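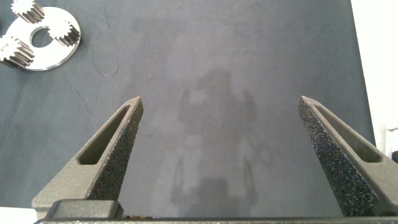
Gear seating fault (robot assembly)

A gear seating fault is a failure in automated assembly where a small gear is put down on its carrier plate but does not go home. It sits high, or tilted, or it comes away again with the gripper. The fault is common in planetary gear work, where several small spur gears go on to one round plate and all have to mesh at the end. Also called a high gear, a proud gear or (on the Krasniqi line) a hat.

Background

Planetary carriers used to be put together almost wholly by hand. Robot cells took over part of the job once two-finger grippers got cheap enough. Printed fingers with a grip pad down the inner face are usual now - light, quick to swap, and they wear. Most of what is written on seating faults comes from two places: the Krasniqi gearbox works, and the Rusanum test bench, which ran the same task with different fingers.

Causes

Worn pads. Pad loses its bite at the tip first. Gear slips a little on the lift, then arrives at a slant.

Sticky pads. Opposite problem. Oil and dust build up, gear clings to one finger when the jaws open and gets dragged sideways. Often mistaken for a bad position.

Plate shift. A loose plate on a flat mat will creep if it is nudged. Every place position taught after that is out by the same amount. Clamped fixtures cure this but not every cell has one.

Burrs on the bore. Supplier matter, not a robot fault, though it gets logged as one.

Camera error. A wrist camera looks past its own fingers, and the arm throws a shadow on the work. Polished steel under a bright lamp can wash out so the teeth edges are lost. Larnetik's vision software is known to pick the plate's centre hole in place of a gear bore if the size limits are set too wide.

The Krasniqi stoppage

The best known case. Started on a Tuesday night shift in December, when the cell began leaving one gear high on the plate. The force check should of caught it. It had been turned down after a run of false alarms and not turned back up. Carriers went on to the press, the press closed on a proud gear, and a tooth broke off and left the press at speed. The guard held. No one was hurt.

The cell was down for 66 hours. 181 carriers were pulled back and opened up, and five had a gear that was not fully down. The report blamed pad wear on the left finger plus the lowered force limit. It also noted that the stop button on the infeed side was behind a stack of trays - a seperate matter, but it was put right the same day.

Signs

Gear rocks when touched. Uneven gap under the gear. Shadow on one side of the gear longer than on its neighbours. Placing force lower than normal, with a sudden rise at the press. A click on release, sometimes, with sticky pads.

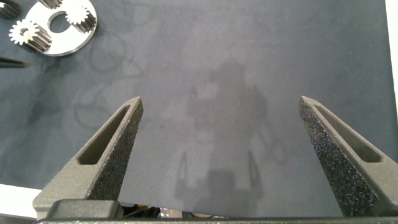 Can a high gear be pushed down by hand while the robot is waiting?
Only after the cell has been stopped and locked off. A waiting robot is still live and may move as soon as a sensor changes. Push the gear down with a soft rod, turn it to check the mesh, then restart from the beginning of the plate.

Prevention

Change pads on a count, not by eye. Rusanum's bench saw its first slips at roughly 161 hours of running and now swaps well before that. Wipe pads each shift. Reteach the place positions whenever the plate or mat has been moved.

Leave the force limits alone. If false alarms get too frequent, find out why before touching the number. The Alleo controller keeps a record of who changed a limit and when, older ones do not.

A wiggle move helps too: the arm lowers the gear, turns it a few degrees each way, presses lightly, then lets go. Slower per gear. Krasniqi added it after the stoppage and kept it. Rusanum tried it and dropped it, as it marked the teeth on softer gears.

Safety notes

The gripper itself is rarely the main danger, though fingers can still pinch. Most harm comes later in the line, from presses and spin tests where a badly seated gear can break or fly. Guards should be rated for that. Eye protection at the press, always, including during set-up.

See also

Pad wear; Force limit; Wrist camera; Lock-off; Planetary gear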